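Buying your first gripper cell: the questions I get asked most

I look after equipment planning at McKinnon, and most of my inbox is small shops wanting to know what a robot arm will cost them before they've worked out what it's for. So I've put my usual answers in one spot. I do nearly all of my early planning in simulation now, from the gripper's point of view, before a dollar gets spent on hardware.
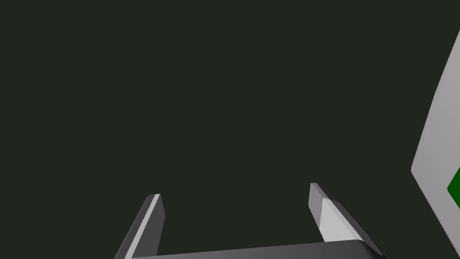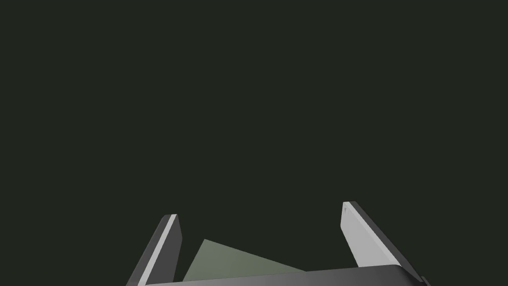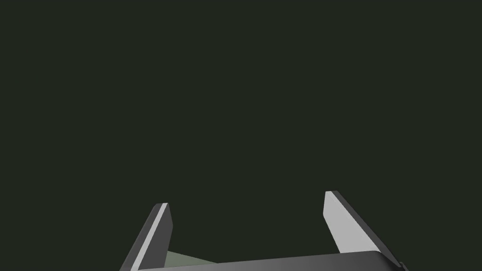 Simulated views with a two-finger gripper open, all from the Borosholm bench study.

Do I really need to simulate before I buy?

I would, every time. The year I started I skipped it and bought fingers that were too short for half our parts (they're still in a drawer, if anyone wants them). You want to know how far the fingers have to open, what sits beside them, and how much of the part your camera can still see past the palm. A plain dark background and simple shapes are plenty for that. Don't pay extra for pretty rendering!

How long should I set aside for it?

We allow 18 hours of someone's time for a single-part job. Mixed parts took us 77 hours at Borosholm, and I'd budgeted a lot less than that.

Should I buy the arm or the gripper first?

Gripper first, at least on paper. Its weight comes off what the arm can lift, and people forget that constantly. Kosmas Sotiropoulos, our buyer, won't even open an arm quote until I've given him a finger length and a stroke.

What do you use?

The Eten two-finger unit with a 100 mm stroke, on a Dradadeo mount. I like it for boxy parts. For anything floppy I'd look elsewhere -- suction, probably, though I've got less experience there so take that with a grain of salt.

What gets left out of budgets?

Spare fingers, cables, the mount, and the electrician. Freight too, if you're out of the way like we are. I also put in 160 hours of staff time for the first year, for training and fiddling, and we used all of it. If your boss asks why the labour line is so big, send them to me.

Can I lease instead?

Sure, and for a short contract it makes sense. Read the part about wear items, though. Our last lease offer counted fingers and pads as our problem, and that changed the maths quite a bit.

When's the best time to order?

Not December. Suppliers close up, quotes expire over the break and you end up starting again in the new year. I like to have the order in well before then, with the mount drawings already signed off.

Last updated 2024-05-12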